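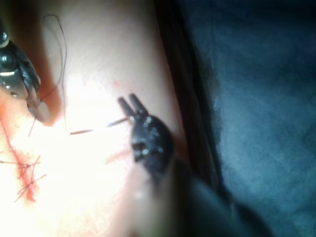
Wrist camera, suturing pad, needle washed out in the middle.

Okay, thread tracking thread. (Yes, I know. I've been making that joke at work since the fall and I'm not stopping now.) I've spent most of the winter on the perception side of our suturing stack and a few people asked how the new needle and thread estimator works, so here goes, in no great order.

2/ Quick map of the software so the names make sense. Plultetti is the whole stack. Pevent is the little event logger I bolted onto it, which stamps every state change so I can scrub back through a run. Ağca is the planner. Guvitz is our labeling tool, and I have Feelings about Guvitz that I'll get to.

3/ The old needle tracker wanted one clean connected arc. Find the dark curve, fit a circle in 3D, hand the pose to Ağca, done. Works great until the light hits the pad and the middle of the needle vanishes. Then you've got two little segments, and the old code would pick the longer one and announce, with total confidence, a much shorter needle.

4/ So now we fit all the pieces together. Every dark segment gets to vote for an arc with the known needle radius, and pieces that agree get merged even if there's nothing between them but glare. The radius is the big cheat. We know what needle was loaded, it's right there in the config file, and for months we weren't using it!!

5/ Somebody will ask why we don't just turn the light down. We tried. Everything near the edges goes to mush and then the tool tracker starts complaining instead. I'd much sooner have one unhappy estimator than two.

6/ Thread is the harder problem by miles. A needle is rigid, it has a shape you can look up. Thread has whatever shape it feels like having, and there are always several bits of it around: the piece you're sewing with, the tails on finished knots, and the snips lying on the surface doing nothing.

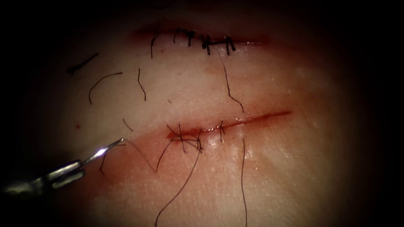 7/ My first version treated every dark skinny pixel chain as "the thread," then tried to join them all into one long curve. You can guess how that went. It would happily run from the needle into a knot, out the other side along somebody's trimmed tail, hop to a loose scrap and keep going. Ağca then planned a pull on a thread that was physically four different threads.

8/ The fix was to stop asking for one curve. We build a graph now. Each chain is an edge, each crossing or endpoint is a node, and the only thing we insist on is that the working thread starts at the needle. Walk outward from there, pay a cost for sharp bends, pay a bigger cost for passing through a knot, and stop when it gets too expensive. Everything you never reached gets labeled "other" and the planner only cares about it as clutter.

9/ Stopping is the good part! The old one never stopped. The new one is allowed to say "I followed it up to this spot and then I lost it," and Ağca can work with that. It plans on the part we're sure of and asks for another look before it commits to a long pull.

10/ Knots are still nasty. Up close a cluster of loops is just a black blob with whiskers, and no amount of staring at one frame will tell you which whisker belongs to which loop. I've quit trying. A knot is a single fat node with a bunch of edges coming out of it and a shrug attached.

11/ Labeling. So we have 813 hand-labeled frames with full thread paths and each one was drawn in Guvitz, where undo removes the entire curve and not the last point. The entire curve! I filed a ticket. The ticket has been marked "works as designed." Anyway if you ever see me holding a mouse with a haunted look, that's why.
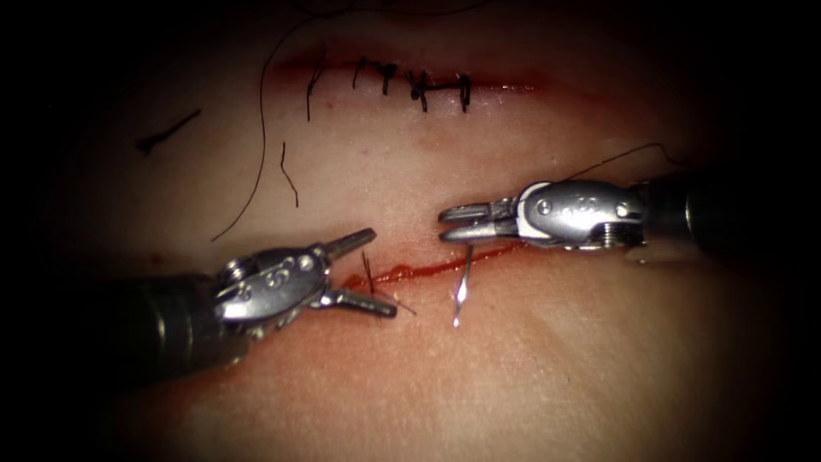
by the Plultetti perception desk — posted Tue 21 January

12/ Back to it after lunch. Let's do tools, because the handoff is where perception and planning step on each other's toes the most.

13/ Arm poses come from the joint encoders, and joint encoders on cable-driven instruments are, let's say, optimistic. Cables stretch. So we take the encoder pose as a first guess and nudge it with what the camera sees of the metal wrist. The little round pins on the wrist are lovely for this, small and high contrast and right where the CAD model says they should be.

14/ The jaws I trust less. When they're nearly closed the two sides blend into one shiny bar and the opening angle gets noisy, so for that we lean on the encoder and let vision have a very small say. It took me way too long to accept that different parts of the same tool could be weighted differently. I kept hunting for one magic number.

15/ Then there's the grasp question. Ağca needs to know where on the needle to grab, and if the needle is partway through the pad you only see some of it. Same trick as before: known radius, fit the visible arc, and infer where the hidden part must be. Except now the planner also gets a per-point confidence, and it won't put a jaw on a part of the needle we've only guessed at. That one change got rid of most of my least favorite replays.

16/ Timing, for the folks who asked. The full update (tools, needle, thread graph) takes around 176 milliseconds on our bench machine. Too slow for servoing, fine for replanning. Servoing runs on the tool pose alone, which is a separate and much faster loop, and the thread graph just drops its latest answer in a mailbox whenever it's ready.

17/ The mailbox had a bug, by the way. Old graphs weren't expiring. If the thread estimator choked, Ağca kept reading the last good one forever, all smiles. Pevent caught it — I was scrolling a log for a totally different reason and saw the same graph ID over and over. Now anything older than 500 milliseconds gets thrown out and the arms hold still.
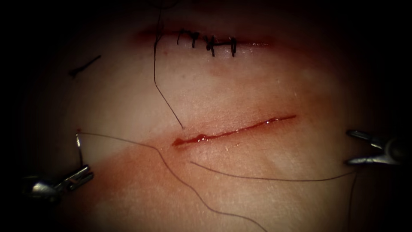

18/ The thing I'm chewing on this week is ownership, meaning which strand goes with which stitch. My graph starts at the needle, fine, but the strands that don't start at the needle still matter if an arm is about to sweep through them. Take a long thread dangling down past a row of finished stitches, with its end near the left end of the open cut, while the needle's own thread wanders off through the red stain. Both are thin and dark and they're in the same neighborhood. Call the hanging one "clutter" and the planner will happily route around it as if it were a scrap, but if it's tied into that closed row then snagging it means tugging on a finished stitch. So it needs a third label, something like "attached, not ours."

19/ The stain hurts too. Dark gray on pale pad is easy. Dark gray on reddish orange, with shiny wet-looking spots, and my ridge filter starts seeing threads along every highlight. Switching from plain grayscale to a mix that leans on the red channel helped a bunch, the stain goes light there and the thread stays dark. Cheap trick, five lines of code, very pleased with it.

20/ Next up, probably in February: using motion. Give a strand a tiny tug and see what moves with it. Ağca already supports small test motions, we've just never hooked the thread graph up to them. If you've done tug-and-look on anything floppy (cables, shoelaces, whatever) please tell me how you picked the size of the tug, my current plan is guessing.

21/ Oh, and the Guvitz ticket just got reopened!! Going to go look at that before somebody closes it again.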